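About Skarley

Skarley is a small research group working on how robots learn from watching people do ordinary manual work. We started with two people and a rented desk in Paswood. There are more of us now, but the question hasn't changed much: how little demonstration does a robot need before it can handle an object it hasn't seen before?

Most of our work is on a method we call Bellini. A person does a task at their own pace, in their own workplace, with their own gear. We record it from head height and break the recording into short segments, each built around a change in grip or contact. The policy is trained on those segments instead of on the whole task from start to finish. Dinesh Saha wrote the first version of the segmenter and still looks after it.

We focus on kitchens, cafés and small food counters. Thin, stacked and nested items are hard for robots. Cups cling to each other, and a stack of lids has to be squared up with both hands before one can be taken off cleanly. People do this without looking for long, so the recording often holds less visual information than you would expect.

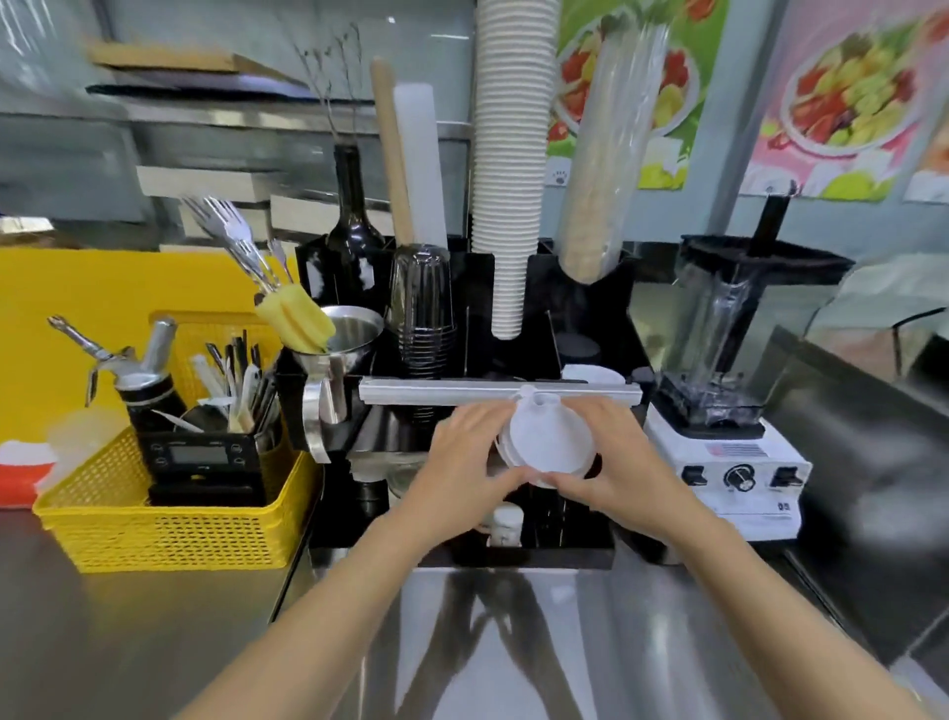

Our labelling team, led by Rafia Ghauri, marks the moment each hand takes or gives up load. Early on we tried to do this automatically from hand position alone and the results were poor. Two labellers now mark every segment separately, and where they disagree the segment goes to a third person. It's slow, but the labels hold up.

In our most recent study we trained on 17 counter tasks and tested on stacks and containers left out of training. With more than 100 demonstrations per task, the segmented policy did better than our whole-task baseline on nearly all of them. With fewer, the two were hard to tell apart. Pouring showed no gain at all, and Dilani Mondal is looking into why. We report the tasks that didn't work along with the ones that did.

The tests are run at our Skomside lab, where Cirilo Contreras keeps the arms calibrated and the benches stocked. Ashraful Haque handles workplace agreements and consent, and is the person to contact if you run a café or kitchen and would like to take part. Recording usually takes a morning. Participants are paid for their time and can withdraw their footage.

We take on student placements from January each year.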